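Subject: Re: Marciniak short — where to watch, and the poster question
Date: 13 February 2024

Saulius Mockus wrote:
> Has anyone seen the new Zenska fan film yet? I can only find the
> trailer. Also, is the Arance poster worth it or should I hold out
> for the second printing in March?

Hi Saulius and all,

Watched it twice last night! The full cut is on the Sollstead channel, under the playlists (the search there is terrible, so scroll). My answers, in order:

1. The film. Loved it. Marciniak does the rooftop fight in one long take and you can really hear the boots on the gravel. The middle drags a bit — too much talking in the van — but the last fight makes up for it, and the cape finally moves like it does in the comics.

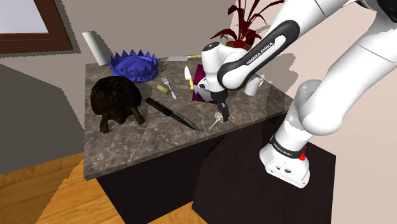

2. The poster. I have number 429 of 640 and I'm happy with it. The reds came out darker than on the website, and mine had a soft corner from the tube. If you want the signed one, only 100 of those were made and I think they're gone. The March printing drops the foil title, so it depends how much you like foil (I like foil).

Is anybody bringing a Zenska costume to the spring meetup? I need help with the shoulder straps.

Dee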